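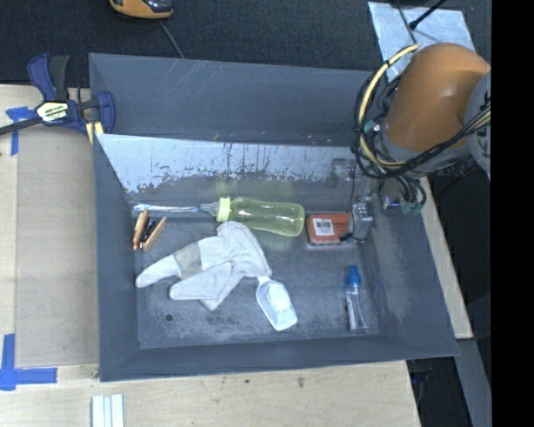 Trolldale的抓取箱。夹爪伸到了橙红色盒子旁边，手套摊在左边，占地最大。

机器人为什么要先戳一下？

在一团乱里拿东西，以及一个叫Takik的办法

你书包里有一块橡皮。你知道它在，它也知道你在找它，所以它躲到了最底下，压在水壶、校服外套和一张皱巴巴的回执单下面。你把手伸进去，眼睛可能还看着别处，手指头在里面拨拉几下，推开水壶，掀起外套，捏住橡皮，拿出来。整个过程用不了多久，你一边做还能一边跟同桌说话。

要是有人告诉你，刚才那几下是世界上很难的动作之一，你大概会觉得这人想借橡皮。

可是对机器人来说，真的难。机器人能下棋下赢大人，能在工厂里把同一个零件放到同一个位置，一放就是一整天，中间不喝水也不抱怨。可你把一只手套、一个奶瓶和一只小铲勺扔进一个箱子里，让它随便拿一样出来，它就开始犹豫了。

这篇文章要讲的就是这个犹豫，还有研究者想出来的一个对付它的办法。办法的名字叫Takik，是Trolldale的一个研究小组做出来的，属于一个叫Kuo的项目。Kuo是什么意思，小组里有好几种说法，互相不太服气，我们就不掺和了。

一、工厂里的机器人日子好过

先说说机器人擅长的事。

假设有一条流水线，上面送来一个个一模一样的螺丝盒。每个盒子都停在同一个地方，朝着同一个方向。机械臂要做的事情是：走到这里，合上夹爪，抬起来，走到那里，松开。工程师事先把这里和那里都告诉它了。它闭着眼睛也能做，有不少这样的机械臂也确实没有眼睛。

问题出在盒子歪了的时候。盒子歪一点点，机械臂照样走到原来的位置，合上夹爪，抬起来，把一把空气认认真真地运到那里，再轻轻放下。它不会觉得哪里不对。从它的角度看，今天的工作又圆满完成了。

所以在工厂里，人们想了很多办法，让盒子不要歪：用挡板，用槽子，用振动的盘子把零件抖整齐。说白了就是把世界收拾好，再请机器人进来。

你的书包没有收拾好。你家的玩具箱也没有。快递仓库里装杂物的箱子、厨房的抽屉、超市退货的筐子，全都没有收拾好。要是机器人只能在收拾好的地方工作，那它在大多数地方都帮不上忙，而最需要帮忙的偏偏就是那些没收拾好的地方。

研究者把这类问题叫作“杂乱场景抓取”。听起来很有学问，意思是“从一堆乱七八糟的东西里拿东西”。

二、一箱子脾气不同的东西

研究小组往箱子里放什么，是花过心思的。放一箱子一模一样的积木，机器人学得很快，然后就只会拿积木了。所以他们专挑那些互相不像的东西，越不像越好。

往照片里的灰箱子看一眼，你会发现每样东西都有自己的难缠之处。

手套是软的。软的东西没有固定的形状，今天摊成一片，明天团成一坨，机器人看见它，就像你每天早上遇见同一个同学，可他每天换一张脸。好在手套也有优点：布料会起褶子，夹住一个褶子就能提起来，夹得不太准也没关系。

奶瓶是圆的，躺着，还是黄绿色半透明的。圆的东西爱滚。夹爪从旁边碰一下，它就走了。半透明又添了一层麻烦，这个等会儿单独说。

橙红色的盒子方方正正，看上去最老实。可它很低，贴着箱底。夹方盒子要夹住两个对着的侧面，如果有一面紧挨着别的东西，手指就插不进去。

白色的塑料铲勺，勺头浅，勺柄短，柄的末端还挨着手套。你想拿勺子，手套可能跟着来。你想拿手套，勺子可能跟着来。它们俩在这件事上很团结。

带蓝盖子的小瓶子是透明的，能从瓶身看到下面的箱底。对机器人来说，一个透明的瓶子差不多就是一个蓝盖子，外加一段说不清楚的空气。

靠后面还有一条细细长长、银光闪闪的东西，和箱子的后壁平行。亮的东西会反光，反光会骗人。这个也等会儿说。

你可能会问，为什么不干脆给机器人装一只跟人一样的手，有五根手指，会摸会捏？有人在做这样的手，又贵又容易坏，而且手指越多，要想明白的事情就越多。很多实验用的还是简单的夹爪，张开，合上，就这两招。Takik用的机械臂叫Tokero，也配着夹爪。只会两招的手要对付一整箱脾气各异的东西，这就得靠脑子了。

三、机器人看见了什么

你看见一只手套，脑子里冒出来的就是“手套”。机器人看见的是数字。

照相机拍下一张照片，照片由密密麻麻的小格子组成，每个格子叫一个像素。每个像素记着几个数，说明这一格有多红、多绿、多蓝。机器人拿到的就是一张巨大的数字表格。表格里哪儿也没有写着“手套”。

光有颜色不够，机器人还想知道每个东西离它多远。有一种相机叫深度相机，它给每个小格子量一个距离。有的深度相机会往外打出肉眼看不见的光，再看光是怎么回来的。你可以想成它在对着每个小格子喊“喂”，听回声。

碰到纸盒子，回声很清楚。碰到透明的瓶子，光穿过去了，打在瓶子后面的箱底上，回来说：“前面没有东西，只有箱底。”碰到亮闪闪的金属，光被弹到别的方向去了，干脆没回来，相机只好在那一格写上“不知道”。于是一个闪亮的东西在深度图里可能变成一排小洞，一个透明的瓶子可能凭空消失，只剩瓶盖悬在那里。

机器人就要根据这样一张有洞的、会撒谎的图，决定手往哪儿伸。

换了你，你会怎么办？大概会眯起眼睛，歪着头再看看，或者伸手碰一下。请记住最后这一招。

四、给每个地方打分

在Takik之前，已经有一个很好用的办法，很多研究小组都在用。我们叫它“打分法”。

打分法是这样的：机器人看着整张图，对图上的每个地方都问自己同一个问题：如果我现在把夹爪放到这里，合上，能拿起东西的把握有多大？把握大的地方涂成红色，把握小的地方涂成蓝色。涂完之后，整个箱子就变成了一张彩色地图，像天气预报里的温度图。然后它选最红的那一点，伸手。

注意，机器人在这里没有去认“这是手套，那是奶瓶”。它只关心哪里好抓。一个从来没见过的东西，只要有一个合适的边、一个合适的褶子，也能拿到高分。你去陌生人家里做客，看见一个说不出名字的摆件，要你把它端起来，你也端得起来。名字是另一回事。

那么机器人怎么知道哪里该涂红色呢？

靠练。

刚开始的时候，它涂的颜色完全是瞎涂。箱底最空的地方可能红得发紫，手套上倒是一片冰凉。它信心十足地去抓箱底，什么也没抓到。这时候它做一件很重要的事：检查自己的手。夹爪合拢以后，如果中间夹着东西，两边就合不到底；如果什么也没有，就会一直合到头。合到头了，就是没抓着。机器人把这次的图、这次选的位置和“没抓着”三个字记在一起，当作一道做错的题。

抓着了，就记一道做对的题。

这样攒啊攒，攒出厚厚一本错题集，再用它来调整涂颜色的本事。调整的那部分叫神经网络，名字取自人的神经，其实是一大堆可以拧来拧去的数字旋钮。每做完一批题，就把旋钮朝“下次少错一点”的方向拧一点点。没有老师站在旁边改作业，机器人自己出题、自己答、自己批。研究者把这个叫“自监督学习”。

换成小朋友，这件事行不通。让我们自己批作业，大家的成绩都会很好。机器人暂时还没有想到这一点。

五、打分法卡住的地方

打分法练久了，很厉害。东西散开放着的时候，它几乎伸手就有。

但是有些时候，整张地图都是蓝的。

比如一个盒子紧紧贴着箱壁，另一边又顶着别的东西，两个侧面都插不进手指。比如一个扁东西平躺在箱底，上面没什么可夹，旁边也没有缝。再比如两样东西紧紧靠在一起，夹哪个都会碰到另一个。

打分法看着这样一张全蓝的地图，会怎么做？它会从一片蓝里选出最不蓝的那一点，伸手去抓。没抓着。东西一动没动。它再看一遍，图和刚才一样，分数和刚才一样，于是选了和刚才一样的点，再抓一次。又没抓着。

你可以把这一幕一直想下去，想到晚饭时间。

Trolldale的小组就看过很多这样的录像。据他们自己写的记录，看到后来，大家会不由自主地对着屏幕说：“推一下啊！”屏幕没有反应。屏幕里的机器人也没有。

问题就在这儿。打分法只回答“哪里能抓”，没有人教过它，当哪里都不能抓的时候，可以先把局面弄得好抓一点。

六、Takik：先戳，再抓

Takik的想法，讲给你听你会觉得太简单了：除了抓的地图，再给机器人一张戳的地图。

抓的地图还是老样子，问每个地方：在这里抓，能不能抓到？

戳的地图问的是另一个问题：如果我先在这里戳一下，朝这个方向推一点，等会儿再看，抓的地图会不会变红一些？

请把第二个问题再读一遍，它比第一个绕。抓东西，抓完了马上知道对不对。戳东西，戳完了手里还是空的，光看手，永远是“没抓着”。如果按老规矩记错题，那每一次戳都是错的，机器人很快就会得出结论：戳是坏事，以后再也不戳了。

所以要换一种记分方法。小组让机器人在戳之前先看一眼抓的地图，记下最红的地方有多红；戳完以后，再看一眼。如果变红了，说明刚才那一戳有用，给它加分。如果没变，不加分。如果反而更蓝了，比如把本来好好的盒子推到角落里去了，扣分。

这有点像下棋。你走了一步，没有吃掉对方的任何棋子，可是下一步你就能吃了。那这一步也算好棋。

还有一个细节，小组在上面吃过苦头。最早的版本里，戳是不花钱的，机器人想戳几下就戳几下。结果它发现，戳来戳去，总有机会让地图再红那么一丁点儿，每红一点都有分拿。它就戳个没完。箱子里的东西被它从左边赶到右边，又从右边赶回左边，分数节节上升，一样东西也没拿出来。

你如果写过作文，大概认识这种工作方法：削铅笔，换橡皮，把本子摆正，再削一次铅笔。

后来小组立了规矩。每拿一样东西之前，最多戳四下，而且每戳一下要交一点分数当作“戳费”。这样一来，机器人必须掂量掂量：这一下戳出去，赚回来的够不够交戳费？如果抓的地图本来就很红，那就别磨蹭，直接抓。如果一片蓝，那就花一点分，戳。

加了戳费以后，乱赶东西的毛病就好多了。

七、戳出来的眼力

戳还有一个好处，小组一开始没太指望它。

还记得那些会撒谎的图吧？透明的瓶子在深度图里可能消失，反光的金属可能变成小洞。机器人对着它们涂颜色，涂得很没有把握。

可是东西被戳一下，就会动。它一动，前后两张图就不一样了。哪怕瓶身看不清，瓶盖动了，瓶身上亮亮的反光也换了位置。机器人把戳之前和戳之后的两张图放在一起比，一块跟着一块动的，多半是同一样东西。没跟着动的，就是另一样，或者是箱子本身。

你大概也用过这招。黑乎乎的房间里，地上有一团东西，看不出是衣服还是猫。你用脚轻轻碰一下。衣服没有意见，猫有。

挨在一起的东西也能用这个办法分开。铲勺的柄挨着手套，从上面看，白的连着白的，分不清哪里是头哪里是尾。推一下铲勺，硬的那部分一整块地转过去，软的那部分皱一皱，留在原地，边界就出来了。研究者给这种靠动手来帮眼睛的做法起了个名字，叫“交互感知”。名字很神气，小婴儿坐在地上拍桌子、扔勺子，做的也是这件事，只不过家里人给它起的是别的名字。

八、考试

一个办法好不好，不能由想出办法的人拍着胸口说。得考。

小组准备了11种难题摆法。每一种都是故意为难机器人的：有东西贴着箱壁的，有两样东西紧挨着的，有扁东西平躺的，也有透明的和闪光的混在一块儿。每种摆法都画了图、做了记号，保证下一次还能摆得一模一样。

为什么要摆得一样呢？假如旧办法考的时候，东西全挤在角落里；Takik考的时候，东西宽宽松松地散着。那Takik考得好，就什么也说明不了。这跟赛跑一样，总不能一个人跑平地，另一个人跑楼梯，跑完了再比时间。

考试规则也提前写好：指定的那样东西要从箱子里拿出来，半路掉了不算，把别的东西一起带出来也不算。规则要在考试之前定，这很要紧。考完了再定规则，谁都能得第一。

成绩是这样的。

旧的打分法，11种难题里做成了五种。

Takik，11种难题里只有两种没做成。

小组很高兴。高兴完了，他们去做了一件有点扫兴的事：怀疑自己。

九、会不会是瞎戳也行？

他们想，Takik考得好，真的是因为它学会了在哪里戳吗？说不定随便戳几下就行。箱子里的东西乱动一通，总有碰巧变好抓的时候。要是这样，辛辛苦苦练出来的戳的地图就白练了，还不如找人踢箱子一脚。

于是又考了一次。这回请出第三位选手：抓的本事和Takik一样，可是戳的时候闭着眼睛，随便选个位置、随便选个方向，也是最多戳四下。考同样的11道题。

瞎戳的选手有时候运气不错，一下子就把贴墙的盒子拨开了。可它也常常戳在空地上，戳得很用力，箱底毫无变化。有时候它把东西推得更靠墙，把一道难题改成了更难的题，然后自己去做。总的说来，它比一下也不戳的旧办法强一点，又明显比不上Takik。

这就好放心了。光会乱动有一点用，知道该往哪儿动，用处大得多。

这种“拿掉一个零件，看看成绩掉多少”的做法，研究者叫“消融实验”。你想知道蛋糕里的糖有没有用，就做一个不放糖的，尝一口。尝的人可能会不高兴，但是问题有答案了。

十、没做成的那两道

很多文章讲到好成绩就停了。可没做成的题往往更有意思，我们多说几句。

一道没做成的题，是一个扁扁的东西，平躺在箱子角落里，两面贴墙。Takik去戳它，想把它拨出来。可是夹爪从上面下来，碰到的只有它的上表面，再往墙那边使劲，它就贴得更紧。要把它弄出来，得从它和墙中间插进去往外勾，而那里没有缝。四下戳完，地图还是蓝的。机器人按规矩选了最不蓝的一点去抓，没抓着。

人遇到这种情况会用指甲抠。机器人没有指甲。小组里有人提议给它装一片，这件事还在讨论，主要的分歧是指甲断了由谁来修。

另一道没做成的，是一个会滚的透明瓶子。Takik一戳，瓶子滚了。停下来看，不太好抓，再戳，又滚了。每一次戳，瓶子都去了一个它没料到的地方。圆东西滚多远，跟推的力气、箱底的光滑程度都有关系，差一点就差很多。Takik的戳的地图，在“推一下，挪一点”的东西上学得很好，在“推一下，跑掉”的东西上，还像个追着球跑的小孩。

其实，瓶子在戳之前那个位置，也许勉强能抓。Takik要是胆子大一点，第一下就去抓，说不定反而成了。该戳的时候戳，该抓的时候抓，什么时候算“该”，它还没有完全弄明白。

这一点，我们当中有些人做作业的时候也没有完全弄明白。

十一、在电脑里练，还是在箱子里练

你也许在想：要攒那么多题，机器人得练多久啊？

真箱子里的练习很慢。机械臂移过去，戳一下，抬起来，拍照，再移过去。东西全拿完了，还得倒回箱子里重新弄乱。线会缠，电机会热，有时候手套挂在夹爪上不肯下来，得有人走过去帮忙摘掉，摘完还要假装这一次不算。

所以Takik先在电脑里练。电脑里有一个假的箱子，假的机械臂，假的瓶子和盒子，时间可以调得飞快。在那里戳错了，没有东西会摔坏，也不用人去摘手套。

可是电脑里的世界太干净了。假箱子的底是光光的，颜色均匀，像刚出厂。真箱子呢，你看照片上那只，底上有磨痕，有一片片发白的地方，后壁上也斑斑驳驳。在电脑里练大的机器人，第一次看见真箱子，很可能把一块磨白的痕迹当成一样东西，郑重其事地去抓。

对付的办法，是在电脑里故意把世界弄脏弄乱：箱底随机画上道道，灯光一会儿亮一会儿暗，颜色变来变去，相机稍微歪一歪。机器人见多了各种怪样子，到了真的世界，就会觉得不过如此。这个叫“域随机化”。意思跟足球队专门挑下雨天训练差不多。

最难搬进电脑里的是软东西。一个硬盒子，电脑算它怎么动，算得又快又好。一只手套，每个褶子都在弯、在滑、在互相蹭，算起来又慢又不太像。所以跟手套有关的功课，小组主要还是留给真箱子。机器人先在电脑里学会了大概，再到真箱子里补习软的那一门。

十二、你也来当一回机器人

不用机械臂，在家就能试。不过先跟大人说一声，免得他们以为你在捣乱。

找一个浅一点的盒子，鞋盒的盖子太浅，鞋盒本身正合适。往里面放几样互相不像的东西：一只袜子，一块积木，一个空的小塑料瓶，一把塑料勺，一张卡片。不要放玻璃的、尖的和能吃的。放能吃的，实验会提前结束。

再找一双长筷子，或者厨房里夹面包的夹子，这就是你的夹爪。规则是：只能用夹子，手不许碰，只能从上往下伸。

第一轮，不许推东西。只能夹。每次夹之前，先用手指一下你准备夹的位置，说出你有几成把握，然后再夹。这就是打分法。

第二轮，可以推，每拿一样东西之前最多推四下，每推一下，扣自己一分，拿出来一样，给自己加五分。这就是Takik，连戳费都有。

玩的时候留意一下，你是在什么时候决定推的？往哪边推？有没有推完以后发现更糟了？那张贴在角落里的卡片，你拿出来了吗？怎么拿的？如果你想到了好主意，比如先把卡片推得翘起来，靠着墙再夹，那恭喜你，研究者也在琢磨这一招。

想再难一点，就闭上一只眼睛。两只眼睛一起看，脑子会比较两边的差别，帮你判断远近。闭上一只，远近就模糊了，你的夹子会开始在空气里合拢，跟机器人抓箱底的样子很像。

要是家里有弟弟妹妹，可以请他当那个负责把盒子重新弄乱的人。这份工作不需要训练。

十三、几个常被问到的问题

机器人戳坏了东西怎么办？
小组给戳的力气设了上限，夹爪碰到太大的阻力就会停下来。练习用的东西也尽量挑结实的。你不会看见他们往箱子里放鸡蛋，至少现在不会。

机器人知道自己拿的是什么吗？
练抓的时候，不知道，也不需要知道。考试时要拿指定的东西，是另外用一个程序在图上把那样东西圈出来，再让Takik去对付圈里的部分。认东西和拿东西是两门课，可以分开上。

它会不会越来越聪明，最后不想干了？
它的旋钮只管两张地图：抓的和戳的。地图上没有“不想干”这个颜色。

为什么不直接把箱子倒在地上，摊开了再拿？
这个主意其实不差，有时候人就是这么干的。可是地方要大，瓶子会滚，而且拿完了总得有人收拾。你家里对这种做法一般是什么态度，你比我们清楚。

Takik以后能来帮我收拾房间吗？
它能从箱子里把东西一样一样拿出来。收拾房间是要把东西一样一样放回去，方向正好相反。把东西放得又稳又整齐，是另一个难题，还有别的小组在做。目前，你的房间仍然归你管。

十四、小词典

夹爪：装在机械臂末端、用来夹东西的部件。

像素：照片上的一个小格子。很多格子凑在一起，就是一张照片。

深度相机：能给每个小格子量距离的相机。怕透明的东西，也怕闪亮的东西。

杂乱场景抓取：从一堆乱七八糟的东西里拿东西。

神经网络：一大堆可以慢慢调整的数字，练得越多，调得越合适，当然，前提是练的题目没有出错。

自监督学习：自己出题、自己答、自己批改的学习办法。

交互感知：动一动它，看得更清楚。

消融实验：拿掉一部分，看看少了它会差多少。

域随机化：在电脑里把世界变得花样百出，好让机器人到了外面不慌。

戳费：Takik每戳一下要交的分数。正式的论文里有一个更长的名字，不过小组里的人平时也管它叫戳费。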